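2023-06-08

Up too early, coffee, no breakfast. Wanted to get the coin stuff done before the heat and mostly did, so writing this fast before I have to leave for the bus.

Montri Sukprasert called last night about the silver. He's driving up to Ratell with his own things and will take mine along to get looked at if I have them ready. Ready meaning sorted, in capsules, written down. Mine were in a sock drawer. Well, the good ones were in capsules in a sock drawer. The rest in an envelope from the bank that's been soft at the corners since January.

So. Clear tray out. The one from Clutano with the lid that never sits right unless you press both ends. Wiped it with the glasses cloth, fine. Capsules go left, little bag in the middle, big bag on the right becuase it won't fit anywhere else. Tried it the other way round first and the lid rode up.

Paid 137 for the last two from the Lillari sale, wrote that in the notebook finally. Mom's old ones no idea what was paid, left the column blank. Montri says blank is better than a guess. He also says 183 for the better one if I'm patient, I said we'll see. I don't really want to sell that one. Did not tell him that.

Things I keep doing wrong:
- picking capsules up by the flat faces, fingerprints all over, then wiping, then more fingerprints
- putting the label in last so it has to be poked in with a pen
- starting to read old auction lists from Sombatkul and losing an hour

Lost almost 2 hours this morning to the last one. There was a whole page on toning and I still couldn't tell you if mine is the nice kind or the bad kind.

Sat at the dark table since it shows up every crumb and scratch. Back hurts from leaning. Need a cushion. Need a better lamp too but that's been on the list forever.

Phone rang in the middle of it, the dentist, moved to 3 oclock. Wrote that on the coin page by mistake so now the dentist is in the coin notebook.

Still to do: find the receipt, call Montri back, buy eggs, more capsules if the shop has that size. Ask if the big bag should go with him at all or stay home. I think stay home. 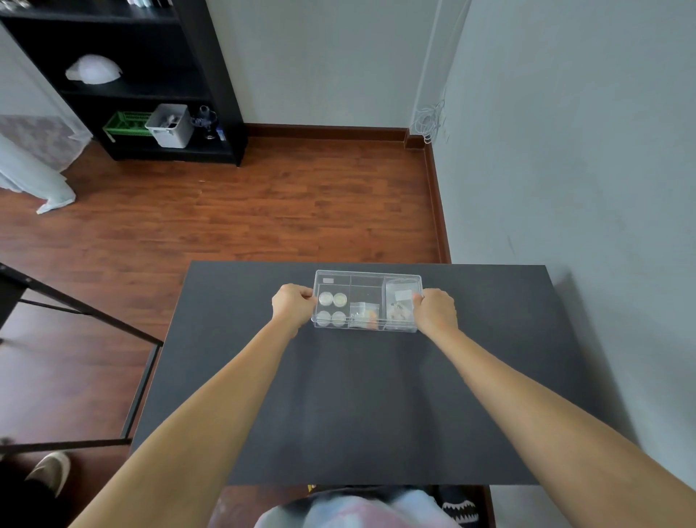
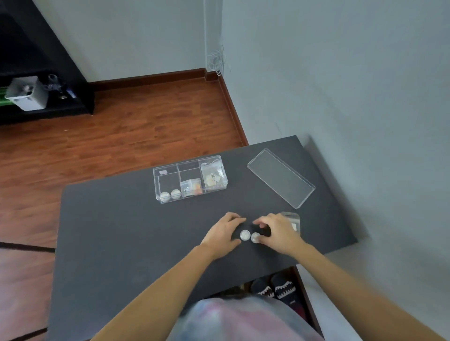 Coins in their capsules, the tray, the table.

Should I polish the dull one before it goes to Ratell? Leave it alone, polishing takes off the surface and a buyer will see it right away. Montri told me that last year and I wrote it down then too, apparantly, same notebook, few pages back.

Bus. Go.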